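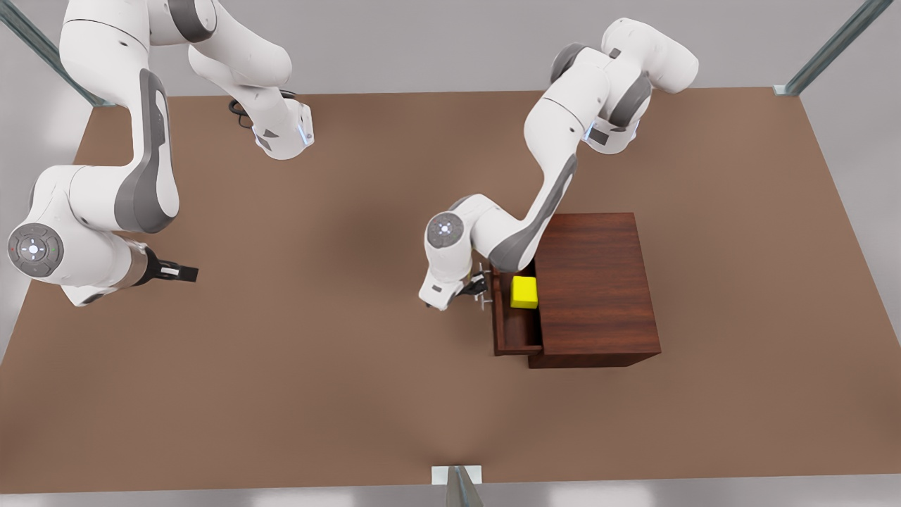

Brown tabletop, pale grey floor.

Kallio Woodworking Association – Members' Forum
Topic: Proposed wording for timber names in sale listings

jarrah_desk
Posted 2026-07-25

Members are invited to comment on the draft rule for the August listings catalogue. The draft reads: "A seller shall give the species of all visible timber. Where the species is not known, the seller shall write 'species not confirmed' and shall not use a species name as a colour."

The second sentence is the one that has drawn correspondence. Of the 16 listings in the last catalogue, five used "mahogany" or "rosewood" for a stained surface. Two buyers asked for their money back and one received it.

Comments are requested on the wording only. The fee schedule is a separate topic.

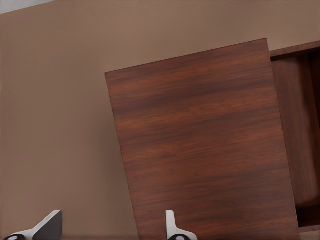 I should add that the rule would apply to restored pieces as well as new work, and that a seller who inherits a piece with an old label may quote the label, provided it is plainly quoted.

planeandsimple
Reply 1

I support the first sentence and oppose the second. Colour names have been in trade use for generations. Every tin on my shelf says walnut, oak or mahogany, and no purchaser believes the tin contains a tree. If I write "mahogany stain over pine" I have told the buyer everything required.

The draft as written would prohibit that phrase.

Zadell_joinery
Reply 2

With respect to the previous member, "mahogany stain over pine" is acceptable to most of us. The difficulty is with "mahogany cabinet, good condition". I would suggest: "A species name may be used for a stain or finish only where the underlying timber is named in the same line."

I would also ask that veneer be dealt with. A veneered door should carry both the face and the core, e.g. "rosewood veneer on MDF".
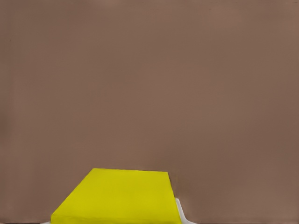 Yellow block against a brown surface.

planeandsimple
Reply 3

The same-line wording is agreeable to me. The veneer clause is not. On an older piece the core cannot be established without lifting an edge, and I will not damage a sound door to satisfy a catalogue. The listing form also allows only up to 100 characters per line.

Zadell_joinery
Reply 4

Then "core not confirmed" would serve, in keeping with the rest of the draft. It uses 18 characters. 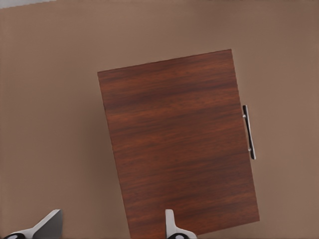 Efren Talavera
Listings Secretary, Kallio Woodworking Association

I have read the replies to date. The same-line wording will replace the second sentence of the draft. "Species not confirmed" is retained.

On veneer, I am not persuaded that the core should be compulsory for pieces sold as restored. It will be compulsory for new work, where the maker has no excuse for not knowing. Zadell_joinery may wish to put a contrary motion in August – eight members' names are needed in support.

Zadell_joinery
Reply 6

Noted. I will be putting the motion.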